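Does Folding Save Space? A Test of Three Claims About Storing Household Textiles
Term project report, Household Materials course
May 22, 2019

Why I picked this

Every folding guide I read in February promised the same thing: fold it their way and you get half your closet back. None of them said half of what. The Parneck handout we got in class says garments should be folded in thirds and stood on end. The Lenotberg method wants everything rolled. A booklet from Hrnčiar, a bedding store, says blankets should be folded flat and never rolled, and gives no reason at all. They can't all be right, and my guess going in was that the differences would be small.

What I did

I used a plastic storage tub and a kitchen scale that stops at 3000 grams, so the heavier blankets had to be left out of the weight part. I folded each item by each method, pressed it with the same 700 gram bag of rice, and measured the height with a ruler. I gave each pile 2 minutes to settle before measuring. The thinnest blouse came to 198 grams, and I mention that only because the ruler was close to useless on it.

The tub is a Zemirow, with sides that slope inward toward the bottom. I didn't think about that until I was halfway done. A rolled item sits differently against a sloped wall than a flat one does, so some of what I measured may be the tub and not the fold.

What I found

For plain cotton things the three methods came out so close that I could get a different winner by measuring again. I did measure again, and I did get a different winner. Rolling looked better for thin knits, but I rolled tighter as the afternoon went on — my hands learned the job — and I have no way to take that out of the numbers.

Blankets were the one place where the method seemed to matter. Rolls left gaps in the corners of the tub, and flat folds didn't. So the Hrnčiar booklet may have a point, even if it never bothers to argue for it.

Items that don't fit the instructions

All of the guides draw the same item: a plain T-shirt, no collar, no trim. Real closets have other things in them.
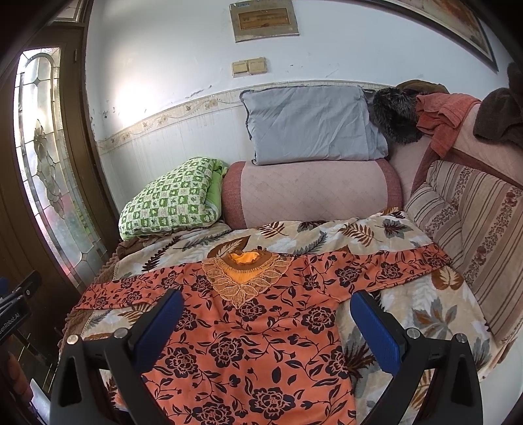
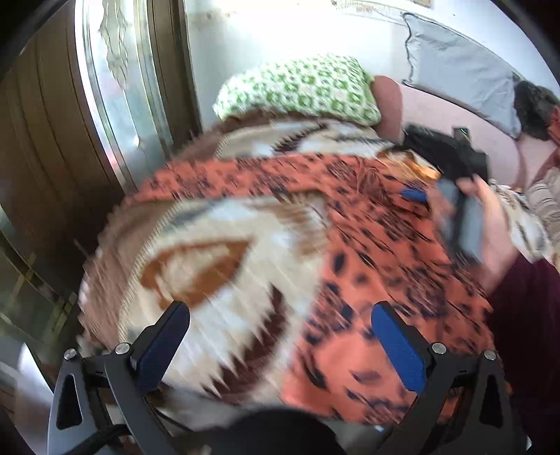

The thirds fold depends on a garment being the same thickness all over, and the handout treats this as obvious. Its first step is to lay the piece flat with the sleeves straight out to the sides, then bring each side in over the middle. That works until there is something at the neck. On the orange rose-print garment, the wide tan lace collar sits right at the center of the neckline, where both sides are supposed to land. Folding in from the sides would put cloth on top of openwork lace, and standing the packet on end could bend the collar. The handout has no step for this. I would fold such a piece with the collar facing up and on top, and accept a wider packet. It isn't in my results because I had no second garment like it to compare.

What I would not claim

I would not tell anyone that one method saves space. I tested one tub, one person's hands, and a set of items I chose myself. The grade sheet asks for a recommendation, so mine is to fold blankets flat and do whatever you like with the T-shirts. If the project is repeated, use a box with straight sides and have someone else do the measuring, preferably without telling them which method is supposed to win.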